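Filed under: Home & Workshop Automation > Checklists

Pre-Session Safety Check with Comments: Desk and Shelf Tidying
Site: Riviere, study room
Date: 22/10/2025
Checked by: Tobiloba Fashola
Second reader: Kazuhiro Ogura
Task set: pick up, move and put back everyday desk items (bottles, books, small boxes)

Ratings: OK / OK with comment / Fix before start / Not applicable

1. WORK AREA

1.1 Floor clear where people walk – OK

1.2 Chairs pushed in or moved – OK with comment
Anything draped over a chair back counts as an obstacle. Soft cloth is still the thing that fools our planning software most often, and I'd love to see that change by next June.

1.3 Nothing breakable within reach of the working arm – OK with comment
Potted plants on open shelves get a wide berth. The shelf keep-out distance is 300 mm and it stays at 300 mm, even when the software says it could manage less.

1.4 Lighting even, no hard glare on the work surface – OK with comment
Clear plastic and bright lights are a tough pair. Run the lighting test twice, once with the curtains open and once closed, and write down both results.

2. GRIPPING PARTS

2.1 Pads seated, no splits or peeling – OK

2.2 Screws tight on both plates – OK
Hand tight plus a quarter turn. Please don't go further, the plates are plastic and we have already cracked one set at Plerkville.

2.3 Pads wiped down – Fix before start (fixed)
Dusty pads slip on smooth bottles. A damp cloth and two minutes of patience did it.

2.4 Grip force limit set – OK
Limit is 29 newtons for this task set. A thin-walled bottle starts to buckle well before that, so the force limit is there for fingers and the software has to look after the bottle by itself.

3. OBJECTS

3.1 All bottles capped – OK
Cap turned until it stops, then checked by a second person.

3.2 No liquids near power outlets – OK

3.3 Books stacked flat, tallest pile no higher than a hand – OK with comment
Mixed piles are fine and I want more of them! Glossy covers slide on each other, so lift from the top and never push from the side.

3.4 Jointed or lopsided items included on purpose – OK
Wooden figures, lamps with arms, anything that changes shape when you nudge it. Kazuhiro asked for these and he was right to. A machine that can only handle boxes isn't much help on a real desk.

I want to say something here about how far this has come, as the form does leave a comments space and I intend to use it. When we wrote the first version of this checklist, section 3 was one line long: foam blocks only. We now let the Trerkelow software loose on the sort of stuff people leave lying around a study, and the worst I've had to write up in this section is a scuffed paperback.
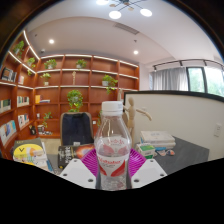
The upright bottle is still my favorite test of the lot. It's light, it's slippery, it's see-through, and it tips if you breathe on it. Our log for the bottle task stands at 498 attempts, and the misses have changed character – early on the grip closed on thin air, and these days it mostly finds the bottle and sets it down a little crooked. I was grinning like a fool at the last review.

Can it tidy a desk yet? Parts of one, slowly, with a person standing by. Putting a bottle back where it belongs, yes. Sorting a pile of papers, no, and I wouldn't let it near a trailing plant.

4. PEOPLE

4.1 Stop button tested by everyone present – OK
Everyone presses it. Watching somebody else press it doesn't count.

4.2 Sleeves, lanyards and long hair secured – OK

4.3 One person named as spotter – OK with comment
Tobiloba for the first half, Kazuhiro for the second. The spotter doesn't take notes, reset objects or answer the phone.

4.4 Hands out of the work area before each start – OK with comment
We all get careless with this when things are going well. Say "clear" out loud, every time.

5. AFTER THE SESSION

5.1 Power off and cable coiled – to be signed at close

5.2 Objects returned to their places by hand – to be signed at close

5.3 Near misses written up the same day – to be signed at close
Use the Gukivine sheet, the short one. Include the funny ones.

Second reader's comments (K. Ogura): Agree with all ratings. On 1.4, please add a test with the ceiling lights only. On 3.3, I would lower the pile limit until we have a better result with glossy covers. On the general remarks, I share the excitement, and I'd still keep the papers off the task list until spring.

Result: cleared to start, item 2.3 rechecked and closed.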